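Skip to content Home Topics Ask Members Log in

We use cookies to keep you signed in and to remember your settings. Accept Manage

Budgeting a first arm for basket packing - what am I leaving out?

Posted by Tanner Grewal in Small Shop Equipment

We pack gift baskets, mostly nuts and small snack items, in a rented unit in Plullisness. I want to put one robot arm on the slowest station, which is picking small pieces off a white table and putting them in a woven basket. I have a quote for a Zomport arm with a two-finger gripper and a wrist camera, and a second quote from Flokeo for a bigger one with a suction head. Views from the wrist camera at the station:

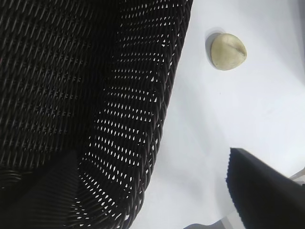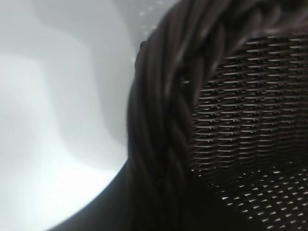
Our season starts in October and I would like to order in March. The pieces are small and rounded and no two are the same shape. The baskets come from a supplier called Girard, and they are hand woven, so the rims vary too. We use 300 baskets in a normal week, and I have 52 weeks of lease left on the unit, so anything bolted down has to come out again.

What I have in the budget so far is the arm, the gripper, a stand and one day of setup. What else should be in there? And is there any reason to pay for the bigger arm when nothing we lift is heavy?

Share (4) Follow

OldLineMechanic

Your list is missing most of what will cost you money. I did this for a small bakery and the arm was a little over half of the final bill. Put these in before you sign anything:

Lighting. A white table and a dark basket are hard on a cheap camera. If you set exposure for the table, the inside of the basket goes black, and if you set it for the basket, the table washes out. Get a diffuse light over the station and a matte gray mat to try in place of the white. The mat is cheap. Buy two shades.

Spare finger pads. They wear. Get a price for a set now and see how long delivery takes.

A fixture for the basket. If your rims vary, the arm has to be told where the basket is every time or the basket has to sit in the same place every time. A simple ring or a pair of stops on the table is much cheaper than software. Clamp it, don't bolt it, and the lease is not a problem.

Safety review. Ask the seller in writing whether it is included. Mine wasn't.

Your own hours. One day of setup is not going to do it. I would plan for 18 working days between delivery and the first basket you would ship, and I would pay somebody for those days on paper even if it is you.

On the bigger arm, weight is only part of it. Look at reach. The wrist has to come over a raised rim and point down inside without the fingers or the camera hitting the weave. Measure your tallest basket, add the length of gripper and camera, and check that against the reach drawing for both arms. If the small one clears it, buy the small one.

18 people found this helpful

crateandbarrow

Suction is no good on small bumpy stuff, so go with the fingers. Also get a used one if you can, they come up at auctions.

2 people found this helpful

pm_hollis

I agree with most of the long answer but would do one thing first. Ask both sellers to run a trial with your own parts. Box up 50 pieces and three baskets - the worst ones you have, with strand ends sticking out and uneven rims - and ask for the full video and the number of misses. A seller who wants the sale will usually do it for the cost of shipping. If they will only show you their own demo parts, I would take that as your answer.

Ask for cycle time in the same test. Your volume is not high, so a slow arm may be fine, but you need to know how many pieces go in each basket before you can say. You didn't give that number.

I would also hold back part of the payment until it runs at your station. Get that into the order now, while it's still a quote.

7 people found this helpful

Comments (3) Share (4)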